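4.2 Evaluation of the Flollard two-arm kit

The second product we reviewed was the Flollard, a tabletop kit sold by Clokberg for cloth handling. It ships with two arms, a front rail, corner posts and a license for the Bromura control software. We bought the kit at list price and had no contact with the seller beyond one support ticket in July, which concerned a missing calibration file.

Assembly followed the printed manual. Saqib Awan did the wiring and the first calibration, and the same settings were kept for all later runs. The arms were then driven by the policy supplied with Bromura, without retraining. As in Section 4.1, each trial began with a crumpled cloth on the work surface and ended when the cloth was released or when two minutes had passed.

We ran 847 trials in total. Of these, 17 were dropped from the analysis after a software restart and are listed in the appendix. The most common failure was a grasp on two layers where only one was wanted. Ma, the kit reviewed in Section 4.1, showed the same fault, but there it came mostly at the start of a trial. With Flollard it was more often seen during the handover from one gripper to the other. Dark cloths gave more trouble than light ones, and we did not find a camera exposure setting that removed the difference.

The cable routing deserves a comment. The camera cables run outside the arms, and the manual gives no minimum slack. We set the slack by hand and checked it at the start of each session.

Figure 6 shows both grippers at a dark gray cloth during a trial, with the camera modules mounted on white brackets.

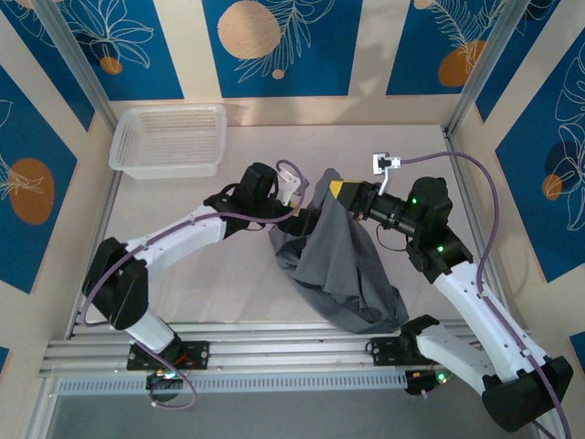 Can the kit be used without the Bromura license?
The arms can be moved by hand and jogged from the base controls, but the supplied cloth policy runs only under Bromura.

Fingertip wear was checked every 74 trials. We replaced one pair during the study, after the rubber had started to lift at one corner. Clokberg rates the tips for 2000 grasps, and we did not test that claim.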